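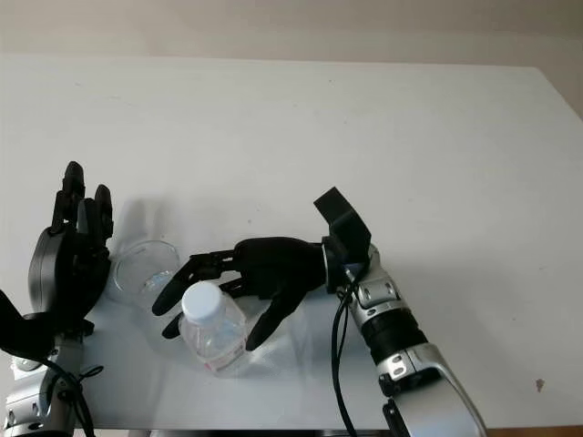
Weißer Tisch vor beiger Wand

6. September 2018

Am Samstagsturnier in Tusness habe ich zum ersten Mal im Doppel mitgespielt. Ich spiele seit Februar Badminton beim Verein in Grodton, vorher hatte ich nur als Kind im Hof gespielt, ohne Netz und ohne Regeln. Im Einzel fühle ich mich inzwischen ziemlich sicher. Das Doppel ist für mich aber fast ein anderer Sport.

Die größte Schwierigkeit ist die Aufteilung des Feldes. Wenn wir angreifen, steht einer vorne und einer hinten, wenn wir verteidigen, stehen wir nebeneinander. Auf dem Papier habe ich das sofort verstanden. Im Spiel bleibe ich nach meinem Schlag stehen und schaue dem Ball nach, und dann ist die halbe Seite offen. Meine Partnerin hat viel Geduld mit mir gehabt, dafür bin ich ihr dankbar.

Das erste Spiel gegen ein Paar aus Zamley haben wir klar verloren, der zweite Satz ging 9 zu 21 aus. Beim zweiten Spiel lief es besser, weil wir vorher abgemacht hatten, dass sie alle Bälle in der Mitte nimmt. So eine einfache Abmachung hätten wir schon früher treffen sollen! Wir haben trotzdem verloren, aber erst im dritten Satz, und ich war danach so müde, dass ich die Treppe zur Tribüne kaum hinaufgekommen bin.

Die Fahrt nach Tusness ist übrigens lang, hin und zurück über 189 Kilometer. Auf dem Rückweg haben wir beim Restaurant Mughal gegessen, das kann ich sehr empfehlen, besonders die Linsen.

Bis zum nächsten Turnier möchte ich zwei Dinge üben: den kurzen Aufschlag, der bei mir immer noch zu hoch über das Netz fliegt, und das Rufen. Im Deutschen fällt mir in der Eile oft das richtige Wort nicht ein, und dann rufe ich gar nichts. Wir haben jetzt vereinbart, dass ich nur noch „ja“ rufe, wenn ich den Ball nehme.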